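Okay, I've been promising a few of you this for weeks, so get comfortable, I have tea and I'm going to ramble. A thread about learning to listen to the radio again, at my age, in a language I only half speak.

Some background for the newer folks. My grandmother, Eglė Petrauskas, kept a radio going in her kitchen from the time she got up until the dishes were dry. I grew up with Lithuanian as a kind of weather in the room. I understood the tone of it and maybe one word in five.

When I moved out to Zetville I lost even that. No relatives nearby, no kitchen radio, and eventually I noticed I couldn't follow my own aunt on the phone anymore. That stung more than I expected it to.

So in May I started again. I got a notebook, the kind with the soft cover, and I made a rule: 19 minutes of listening every morning before I look at anything else. (Why 19? That's how long my bus ride is. There's no science here, sorry!)

First thing I learned is that news is terrible for beginners. They talk so fast, and it's all ministers and budgets. I spent a week with it and came away knowing the word for "meeting" and not much else.

Gardening shows, on the other hand, are wonderful. People talk slowly about beans. They say the same thing over and over, and the callers are mostly older ladies who sound exactly like Grandma when she was annoyed with the tomatoes.

My teacher, Sigita Lukoševičius (we meet on video, she is endlessly patient with me), told me to stop pausing every time I missed a word. Let it go by, she said, there's another one coming. I still pause. But less!

What I do now: listen once on the bus, no notebook. Listen again in the evening, around dinner, and write down 3 words, no more. I used to write down every single one I didn't know and it made me want to lie on the floor.

I'm up to almost 120 pages in the notebook, counting the ones where I just drew beets.

Somebody asked if I use one of those flashcard decks with the 4000 most common words. I tried! I got very good at the cards and still couldn't tell you what a caller was upset about. Your mileage may vary, my cousin swears by hers.

Best moment so far: a woman called in about cucumbers, made a joke about her neighbor, and I laughed before I'd translated it. Alone on the bus, out loud. The man across from me moved his bag.

Earbuds or speaker? Earbuds for the bus, so I can catch all the little endings, and a speaker at home so it fills up the kitchen the way hers did. I wish she could hear me burning onions to the gardening hour.
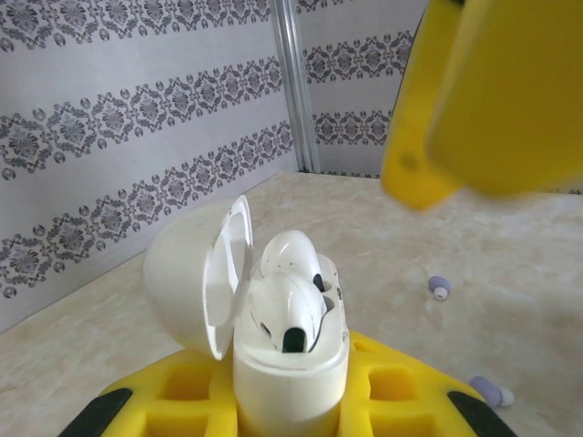
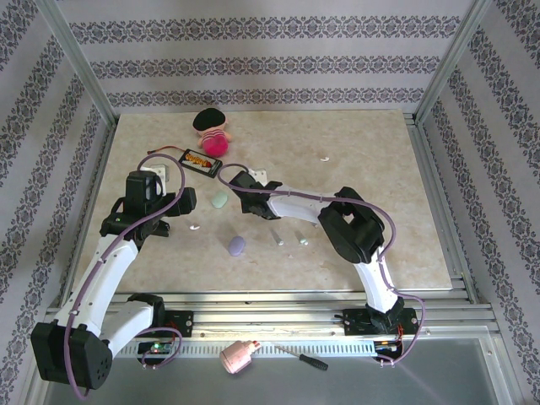 Earbuds in their case in the first one, the wallpapered corner and the marbled tabletop in the second.

If you have a slow, friendly show in any language, please drop it in the replies, even if it isn't Lithuanian. I'm making a list for everybody who wrote to me, and so far it's very heavy on vegetables.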